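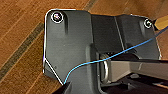 How Does a Robot Follow a Wire?

A wire is hard for a robot. A block keeps its shape when you pick it up, but a wire bends. Pull one end and the other end may go somewhere you did not expect.

The program we use for wires is called Nellivar. It was written by Kaan Ersoy and Honeylyn Dagdag, and it does its work in steps.

Step 1: Find the wire. A camera picture is a grid of tiny dots called pixels, and each pixel is stored as numbers that give its color. Nellivar looks for blue pixels that touch each other and form a long, thin line. Gray plastic and shiny metal are left out.

Step 2: Draw the curve. The program places 40 points along the line, from one end to the other. Now the wire is a list of points, and a computer is good with lists.

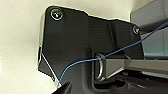
Step 3: Plan the move. The planner checks whether the fingers can go where they need to go without bumping into a bracket or a metal ring. If a path hits something, the planner throws it away and tries another. It may try 179 paths before it keeps one.

Step 4: Move a little, then look again. This is called a control loop. Nellivar repeats it 30 times each second. If the wire has bent, the list of points is changed and the next small move is changed too.

Shiny metal can still cause trouble. A bright spot may hide part of the wire, so the line seems to have a gap. Nellivar fills a short gap with a smooth curve – a long gap makes it stop and wait for a new picture.

Words to know
Pixel: one dot in a picture.
Planner: the part of a program that picks a path.
Control loop: look, decide, move, repeat.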